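GRIPPER CHANGEOVER CHECK – bench 2, Dendutby
Flekaso fingers (old) against Clokholm blades (new), same arm, same wrist camera
Filled in as we went. Comments after each item. OK / NOT OK / LATER

1. E-stop, both buttons
OK. The one by the door is stiff, needs a proper shove. Reported in March, still stiff.

2. Arm parked and air off before swapping
OK

3. Finger bolts torqued and marked
OK left, OK right. Paint marks on after the second tightening. The marker is nearly dry, order more.

4. Cable clear through full wrist turn
NOT OK first go – snagged at the elbow clip. Rerouted, turned it end to end again, fine. Clip wants replacing with the wider sort.

5. Controller limits loaded for the right fingers
OK now. It still had the Flekaso file in it, so the closing stop was wrong. Whoever swaps fingers swaps the file too, please. Sýkora controller shows the file name on the second screen, not the first.

6. Grip force at the pad
Flekaso 38 N, Clokholm 31 N, same setting. Not a fault but write it on the card. Don't turn it up to match until item 9 is done.

7. Cycle count since last inspection
2,310 on the Flekaso set, 728 on the Clokholm. Not a fair comparision for wear yet.

8. Wrist camera view, fingers open
OK. Both blades in view at the bottom, plate in the gap between them and well ahead, lidded container over to the right. The glare on the plate is worse on its left half. Camera mount not touched since the last check, leave it alone.
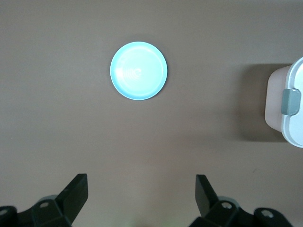 Comment added on the sheet, from the Sýkora side: we'd hold off passing item 8 on glare. Our edge finder copes with a bright patch inside the rim but loses the rim itself if the lamp gets knocked even a little. Could you repeat with the lamp turned down one step and save both settings? Also the blades are stiffer than the Flekaso fingers, so a bad height reading will go straight into the table. Set the floor limit before any picks at speed.

Fair point. Item 8 changed to LATER. Lamp down one step is saved as setting B, rim test not run on it yet.

9. Floor limit
Set and tested at slow speed with a foam block. Stopped where it should. Not tested at full speed – LATER

10. Flat items, pick at rim
Flekaso: slips on the thin plates, we knew that.
Clokholm: slow speed only for now. Do not sign off full speed until 8 and 9 are closed.

11. Latched boxes
Stay off the latches with either set. Go for the body. The Flekaso pads drag on latches and the blades could lever one open.

12. Pinch points and guards
OK. The blades have squarer ends than the old fingers so gloves on when handling. Guard panel left side has one screw missing, taped for today, needs doing properly.

13. Table clamps
OK

14. Spare fingers bagged and labeled
NOT OK. Two Flekaso bags, no labels. Clokholm spares fine.

Overall: slow running only, Clokholm set stays on. Recheck 8, 9, 10 and the guard screw before anyone touches the speed setting. Old set goes back in the drawer with its bolts, in the SAME bag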